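Anyone paid for a fabric protection plan and had them pay out?
Home and Furnishings > Sofas and Soft Seating
Page 1 of 1

tmsimang_u
Just ordered a three-seater in light grey and at the till (well, at the little desk with the bowl of mints) the salesman went in hard on the protection package. It's called Sterkex, £247 on top for five years, and it covers "accidental staining and structural defects". They spray it before delivery and you get a bottle of cleaner and a booklet.

I said I'd think about it. He said the price only holds if I add it before delivery, which made me want it less. But it's a pale sofa and I've two boys under ten, so I'm wondering if I'm being stubborn for the sake of it.

Has anyone claimed? With this one or any other?
Unathi

Gravelpit
Don't. These are where the shop makes its money. Ask him what margin he's on for the sofa and what margin he's on for the spray and watch his face.

Palesa_E
I claimed twice with a different company and both times they sent a man out within the fortnight. Felt tip once, curry once. The felt tip came out and the curry didn't, so they replaced the seat cover. I know it's the done thing on here to say it's all a con but mine wasn't.

Gravelpit
What did the plan cost and what would a replacement cover have cost you direct from the maker?

Palesa_E
I don't remember what I paid. The cover I never priced up because I didn't have to. That was rather the point of having it.

tmsimang_u
Thanks both. Palesa, did they want you to ring within so many days? The booklet I was shown says "promptly" and I couldn't get the salesman to tell me what promptly means.

Palesa_E
Mine was 28 days from when it happened. I'd want that in writing before I paid anything.

telmag
I used to work the phones for a company that administered these (not Sterkex, and I left years ago so take it as old news). The word that did all the damage was "accidental". One spill on one day, you report it, fine. But if you said "it's been getting grubby" or "the arms have gone dark", that was build-up and build-up wasn't covered. The people on the other end never knew there was a difference and we weren't allowed to coach them.

The other one was dye. Denim, cheap towels, bright sportswear, anything where the colour comes off onto a pale fabric. Some plans cover it, a lot call it "colour transfer" and put it in the exclusions at the back. Ask for the full policy document. If he only has the leaflet, go home and email them.

hedgeandditch
Dye transfer is real but I think people blame it for a lot. We had a cream sofa for years with teenagers in jeans on it and what came off it with warm water and a flannel was plain dirt. My sister was told hers was dye transfer and it was newspaper.

telmag
Could well be. From the phones I only ever heard about the ones that didn't come off.

Ayala_A
Owner of a sofa with pale grey seats here, no plan, three years in. It's a thing clothes get dropped on from morning till night and I've yet to find any colour on the fabric.

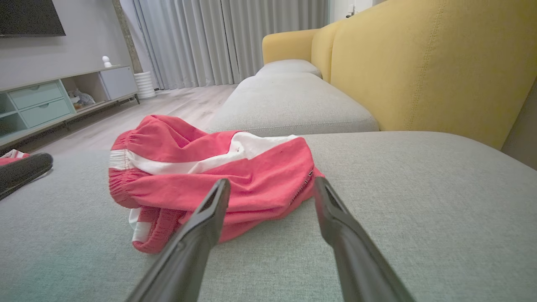

Red shorts on the pale grey seat

Ayala_A
I did buy a spray, a can of Zurnalach from the hardware shop, and did half the sofa with it to see. I can't tell you which half any more. Make of that what you will.

Gravelpit
Best review of fabric spray I've read. Which is to say it does nothing.

Ayala_A
Or it works and the other half has been lucky. I wouldn't swear to either. Nobody's tipped a glass of wine on it yet, so I've not really had the test.

svoicu
I'm an upholsterer, so I'll stick my oar in. The bit I'd look at is what the fabric is before anyone sprays anything on it. A lot of modern polyester weaves clean up perfectly well with water. Some come from the mill with a finish already on. If you've got one of those then you're paying for a second coat of something it already has, and I've seen shop-applied treatments leave a tide mark where the lad stopped for his lunch.

Cotton and linen blends are another matter. They drink up anything. I still wouldn't spend £247 on it, I'd spend it on a spare set of seat covers if the maker will sell them to you. Order them at the same time so they come off the same roll, otherwise the grey won't match.

Ask for the cleaning code as well. W means water-based cleaner, S means solvent only, and if it says S with two small children in the house I'd be choosing a different fabric.
Sânziana

tmsimang_u
That's really useful. The order sheet just says "Flasov, col. Pebble". Is Flasov the fabric or the range?

svoicu
Never handled it, so I don't know. Ring them and ask for the fibre content by percentage. They have to put it somewhere. If the person on the phone says "it's a performance fabric" ask again, that's not a fibre.

brassmonkey_12
I'll be the one to disagree with everyone. I bought the plan, never claimed, don't regret it. It's insurance. You don't moan that your house didn't burn down.

Gravelpit
You'd moan if the house insurance had four pages of reasons a fire doesn't count as a fire.

brassmonkey_12
Have you read one of these policies or are you going on what you reckon?

Gravelpit
I've read the Mokgethi one, start to finish, because my mother was sold it with a recliner. Excluded: pets, perspiration, hair products, "body oils", newsprint, dye, wear, fading, anything caused by cleaning it with a product that wasn't theirs, and anything caused by cleaning it too often with the product that was. She was sold it for a chair she sits in all day with her hair done and a newspaper.

brassmonkey_12
OK, that one sounds poor. I'd still say they vary.

hedgeandditch
They do vary, though I notice the people selling them never seem to know how. I asked in one shop what the claim rate was and was told "very high satisfaction". That isn't what I asked.

Palesa_E
For what it's worth I've now dug out my old paperwork and I paid £12 a year, added on to the contents insurance. So it wasn't a shop plan at all, it was accidental damage cover. I'd completely forgotten. Sorry Unathi, I may have sent you the wrong way.

telmag
Not the wrong way at all, I'd say that's the answer! Check your contents policy before you pay for anything. Plenty of people I spoke to already had accidental damage on theirs and were paying twice. Mind the excess though. If it's £100 then a stained cushion cover hardly gets over the line, and a claim might nudge your renewal up. It's the whole-sofa disasters it's good for.

tmsimang_u
Right, I've looked. We have accidental damage on the contents, £75 excess. The sofa was £964 so a write-off would be worth claiming and a bit of ketchup wouldn't.

I also rang the shop at lunchtime. Flasov is the fabric, 100% polyester, cleaning code W. I asked what the Sterkex treatment adds to that and was put on hold, then told it "forms a barrier". I asked if the fabric already had a finish on it and she said she'd have to find out and ring me back. That was five hours ago.

svoicu
Polyester and a W code is about as easy as it gets. White cloth, lukewarm water, tiny drop of washing-up liquid, blot and don't scrub. Do the whole panel out to the seams so you don't get a ring. Try it somewhere hidden first. If the seat covers unzip, don't take that as permission to put them through the machine. Zips are often there for getting the filling in, and I've had plenty brought to me that came out two sizes smaller.

Ayala_A
Seconding the blotting out to the seams. I did a coffee drip in the middle of a cushion and got a very clean circle which looked worse than the coffee.

brassmonkey_12
Fair enough, with that fabric and the insurance you already have I probably wouldn't bother either. I'd still have it on a linen one.

Gravelpit
I'll take that as a draw.

tmsimang_u
Update. She rang back at 9.10 this morning. The fabric has a stain-resistant finish from the mill. I said in that case I'd leave the plan, and she offered it to me for half price. Then, when I said no again, she said she could ask the manager if they'd put the bottle of cleaner in for nothing. I said yes to the bottle.

Asked about a spare set of seat covers too and they can do them, six-week wait, still waiting on a price.

hedgeandditch
Half price in one phone call tells you what it was worth to start with.

Palesa_E
Let us know what they want for the covers. I'm after some for ours and the maker hasn't answered either of my emails since March.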